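# Brernora Counter Set

Teleoperated and autonomous pick-and-place episodes on a play kitchen counter, recorded at the Wistorham site of Skjelbred. The set supports one question: how much of the tray work in the Bistby canteen can be handed to an arm, and which duties stay with the people on shift.

Status: second release, 13 December 2023. The July release is withdrawn and should not be mixed with this one.

## Contents

| Split | Episodes |
|---|---|
| train | 400 |
| held out | 27 |
| calibration | 1 |
| total | 428 |

Each episode covers one instruction, such as "lift the knife" or "put the knife back in the tray". Object positions vary between episodes. The tray is taped before a session and stays in place until the session ends.

## Workspace
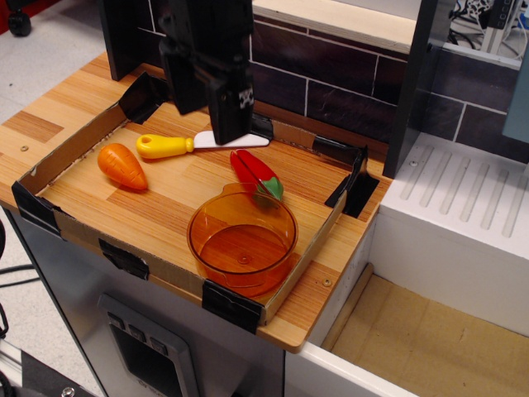
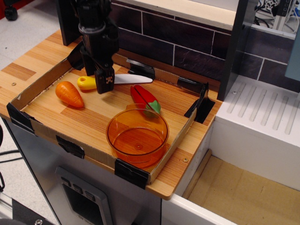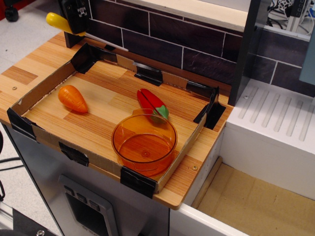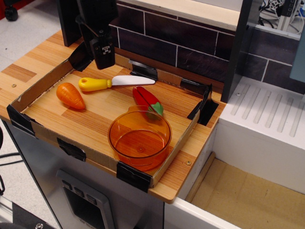 **Maintainer, Brernora Counter Set**
Workplace Automation Group, Skjelbred, Wistorham

All four views show the cardboard tray with the carrot, the red pepper and the translucent orange bowl. The yellow-handled knife is in the tray in the first, second and fourth; in the third a yellow-handled tool is up at a black holder, behind the tray.

## Known limits

- The bowl is see-through. Segmentation masks leak into the tray floor and should be checked by hand.
- The lower end of the pepper is often hidden by the bowl. Labels mark it as occluded; they do not guess its outline.
- Toy parts are lighter than canteen utensils. Grip force values do not carry over.
- Cables and floor equipment beside the kitchen appear in the background. Crop before training if this matters.

## What changes for staff

The canteen trial at Bistby covers tray sorting only. Food preparation is out of scope, and real knives are out of scope.

Before the trial, sorting was shared across the shift and done between other tasks. Under the trial plan, one person per shift is assigned to the station. Duties:

1. Load the tray and confirm the start position.
2. Watch the run and stop the arm on any slip.
3. Log each stop with a reason code.
4. Clear the tray and hand over to the next shift.

The reason list has 13 codes. Staff asked for a free-text field as well, and it was added in this release – most of the useful notes are in it. The free text is not published, only the codes.

Two points came up in the July review and remain open. Standing watch is more tiring than sorting, so the station needs a rotation and a seat. Time spent on stops is logged as robot downtime and does not yet appear as staff work in the shift report. The second point affects staffing plans and should be fixed before anyone uses these logs to set headcount.

Stop logs are not a measure of individual performance. Operator IDs are removed before export and the mapping is not kept.

## Use

Internal research and training at Skjelbred sites. Outside use needs written approval from the Wistorham office. Send label errors with the episode number and the time of the first bad label – corrections go into the next release.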